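Plarkari Masters Athletics: mid-term report on the Fuvulard community sport grant

Hi Dalia,

You asked for something readable this time and not another spreadsheet, so I've written it the way I'd tell you over a cuppa (the spreadsheet is still coming, sorry). It covers everything from the January kick-off to the end of last month.

The short version is that we're in better shape than I expected. We have 169 people on the books for the over-50s throws and walks program, and most of them had never set foot on an athletics track as adults. The walkers came first, as they always do, and then a fair few wandered across to the throwing circle to see what all the noise was and never went back! I'd budgeted for it being the other way round, so we've moved some of the equipment money into coaching hours. You okayed that by phone, but I'm putting it in writing here so it's on your file as well.

Coaching

We now have six accredited coaches, up from two when we applied. The hardest part was finding course places, because the only weekend on offer clashed with the regional titles and I wasn't going to ask anyone to miss those. Benjelloun Park club let our lot sit in on their own course instead and charged us just for lunch, so that line is well under budget. I'd like to hold the difference over for a refresher on shoulder care. Shoulders are what people our age worry about with the javelin, and fair enough too.

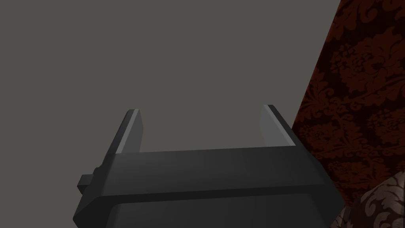 Dark gripper with its two fingers apart, against a plain grey wall.

Saturday sessions

These have settled into a pattern. Walkers start at 7.30 while it's cool, throwers at 8.30, and there's a bit of overlap where everyone stretches together and complains about their knees. We tried an evening session as well, as promised in the application, and I have to report it was a flop. The lights at the far end of the oval don't reach the discus cage properly and I wasn't happy having people throw into the gloom. We ran it as walking only for a while, numbers dwindled, and I pulled the pin. The council says the lights are on next year's works list. I'd sooner wait for that than spend your money on hire towers, but tell me if you feel differently.

Transport was the other thing you wanted to hear about. The community bus works well for people from the Vota side of town, who otherwise have two changes to get to us. It seats 30 and we've been filling it most weeks. The driver roster is a headache (it's mine, so I would say that) and I'd like to put a modest amount towards a paid driver in the second half. There's room for it if the evening session money can be moved.

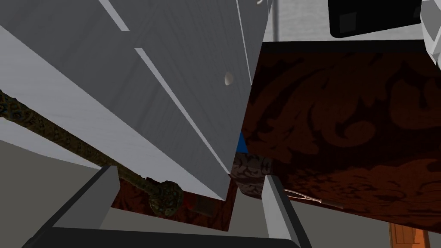

Which brings me to the money generally. We've spent a bit under half, which is where we should be. The lighter implements arrived late and one box of shot puts was the wrong weight altogether, so there's a credit note still to come through. I've left that out of the totals until I see it. Ground hire went up midway through the season and we hadn't allowed for it, but the savings on the coaching course cover it with a little left over.

Things that haven't gone well

Besides the evenings, I'd have to say recording. I promised you fitness measures at the start and at the half-way mark. The first round went fine. The second we did on a filthy windy morning when half the group stayed in bed, and I don't trust the results enough to hand them over. We'll do it again in the next block and I'll send both sets together. Everybody does the six-minute walk with a coach at each end of the straight, and we've agreed that wind over a certain speed means we postpone.
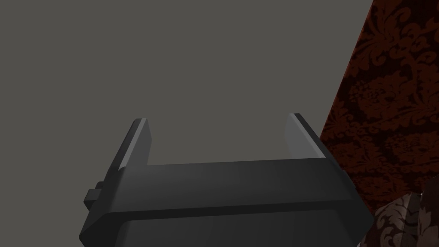 The gripper from close range, nothing held between its fingers.

Next block

The plan is a come-and-try morning, the shoulder workshop, and a small friendly meet against Benjelloun Park with age-graded scoring, so our 80-year-olds have every chance of beating the youngsters in their fifties. We'd love you to come along and present a ribbon or two.

What I need from you is a yes or no on moving the evening session money to the driver, and the new acquittal form if it's ready. The old one wouldn't let me save halfway through and I lost a whole afternoon's typing!

Copy to Dalia Ait Ali, Fuvulard grants desk. Spreadsheet to follow.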